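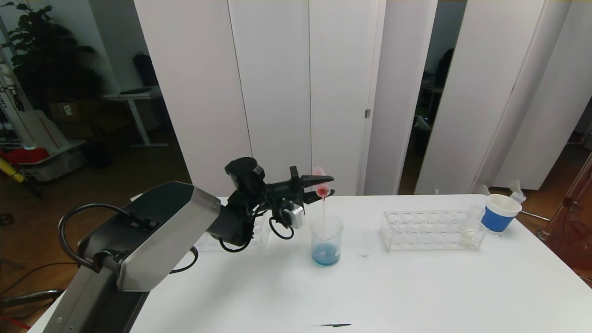 3. Installing and starting the Tokance drying cabinet

Support > Small Lab Equipment > Set-up Guides

Read this section before you plug the cabinet in. It covers the floor-standing model with the Hudgate controller. If yours has a dial in place of a display, use the Staker supplement supplied with the door key.

3.1 Placing the cabinet

1. Choose a level floor away from direct sun and open windows. The cabinet is 1195 mm high and 577 mm wide, and the door needs its full width again to swing open.

2. Leave a hand's width behind the cabinet so that the rear vent stays clear. Do not push it back against a radiator.

3. Turn the four feet until the door stays where you leave it. If it drifts open, raise the front feet one turn at a time.

4. Remove the transit screws from the fan cover – there are two, both marked in red. Keep them for the next move.

CAUTION: Do not run the fan with the transit screws in place. Damage caused this way is not covered by the warranty.

3.2 Fitting the shelves

5. Hook the shelf clips into the side rails with the lip facing up. Both clips for a shelf must be at the same height.

6. Slide each shelf in with the raised edge to the back. Shelves are 572 mm wide and will feel tight for the first few inches.

7. Put the drip tray in last, under the lowest shelf.

3.3 First run

8. Plug the cabinet directly into a grounded wall outlet. Do not use an extension cord.

9. Press and hold MODE until the display shows the temperature. Set it to 47 °C and press MODE again to save.

10. Let the cabinet run empty with the vent fully open for two hours. A faint smell during the first run is normal.

3.4 Loading

11. Empty, wash and rinse all items before loading. Small beakers go upside down on the upper shelves. Acrylic test tube racks can go in at the factory setting, but take them out before you select HIGH. Paper cups and other paper items stay outside.

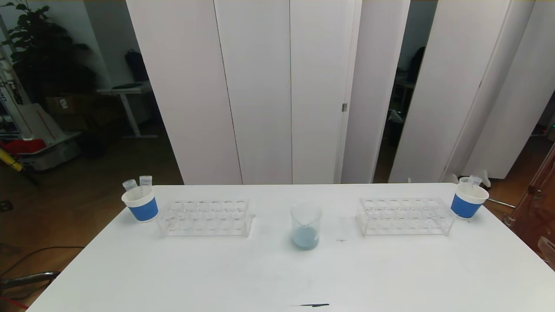 12. Leave gaps between items and keep the center of each shelf open so that air can rise.

13. Close the door until the latch clicks, then press START. The fan lamp turns green.

NOTE: If the fan lamp flashes, the door is not fully latched. Open it, wait for the lamp to go out, and close it again. If it still flashes, see section 6.

CAUTION: Never load anything that has been rinsed with alcohol or acetone. The heater is not sealed against vapor.

Replacement clips and door seals are available from Masilela, parts desk, attention Sulastri Harahap. Give the serial number from the plate inside the door.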